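Marlies Ortner had been servicing the Moschos cell since before it had a name, and she did not believe in Saturday call-outs. She believed in double pay, so there she was.

The gripper had dropped 12 parts out of 284 overnight. The manager at Irnham blamed the software. The software people, safe in bed, blamed Irnham.

She opened the fingers wide and looked at the ridged pads. Then she went over the silver screws one by one with a small driver and a face like a disappointed aunt. The important safety statement lay in or on its box, as unread as any scripture. 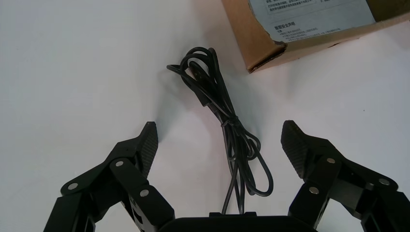 “How often should those screws be checked?” asked Matvii, the apprentice.

“Every 70 hours of running, and after any knock.”

“And when were they last checked?”

Marlies turned back through the logbook until she reached her own handwriting, and closed it again.

“Put the kettle on,” she said, “and bring me the thread lock.”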